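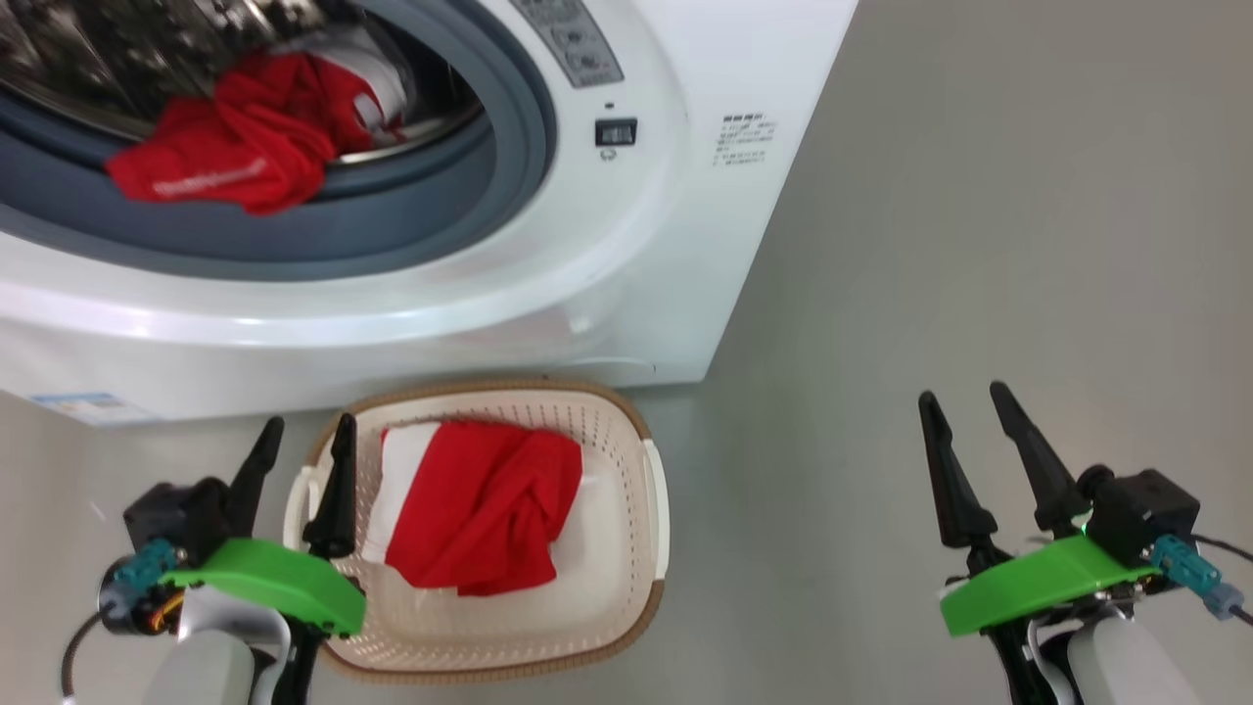 Washing red and white garments together: guidance requested
Posted in Laundry and Fabric Care

Catrin Gape
I am responsible for the care of team shirts at a residential facility. The shirts are red with white panels, and most are new this season. After the second wash, the white sections of several shirts had taken on a pale pink tint. The machine is a front-loading model, and the load was run at 131 degrees Fahrenheit with a standard powder. I would appreciate advice on the correct temperature, and on whether the affected shirts can be restored. The care labels state only "wash with like colors," which is of limited use when both colors are on one garment.

3 replies

Asabe Ogundipe
The temperature is too high for new red fabric. Please select a cold cycle and use a liquid detergent intended for colors. Wash the shirts separately from towels and bedding for at least the first few cycles, turn them inside out, and do not fill the drum completely.

Shirts should be removed promptly when the cycle ends. Dye transfer frequently occurs while damp garments lie folded against one another, whether in the drum or in a laundry basket. Before starting the next load, check the fold of the rubber door gasket, where small items and dyed water may collect.

With regard to the tinted shirts, do not place them in the dryer, as heat may set the stain. Soak them in cool water with an oxygen-based color-safe bleach, following the directions on the package, and wash again. Chlorine bleach should not be used on the red sections.

Olumide Shehu
Use vinegar. It has always worked for me.

Suleiman Okonkwo
I concur with the first reply. Vinegar does not reliably fix modern dyes and should not be depended upon for this purpose. Color-catcher sheets are a reasonable addition, although they will not correct a hot wash. Printed logos should also be kept out of prolonged soaking; two hours was sufficient for the shirts in our care, and the print was not affected.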